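Home | News | Classes | Room Hire | Newsletter | Contact

Ganddale Community House Newsletter
Mon 4 May

The lounge, and what lives in it

The lounge got a new basket last month, and with it a new rule. Anything left on the furniture overnight goes into the basket, and anything still in the basket on Friday goes to the thrift store. Sinéad Cullinane wrote the rule. She has also asked me to say that she means it this time.

Results so far are mixed. People have taken to the idea of the basket very warmly and continue to use the sofa. 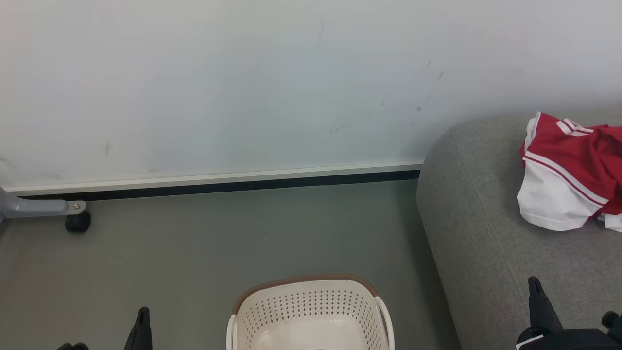 The basket, the sofa, and a red and white top that chose the sofa.

If the top is yours, please come and get it. Senan Horgan has asked both soccer teams, and each says it belongs to the other. It will not be washed, ironed or mailed to you.

While we're on the subject of the lounge - the wall behind the sofa has picked up its share of scuffs. Emiliano Becerra has offered to paint it in July, provided someone else moves the furniture and nobody suggests a "feature color." He has been through that once, in the upstairs hall, and we all still have to walk past it.

Wet swimming things do not go in the basket. Niamh Dunne found out why and would like to be spared a second time.

Recent items
Upstairs hall: your letters, continued
Parking on Thursday nights
Room 26 key is missing again
Piano tuning, second attempt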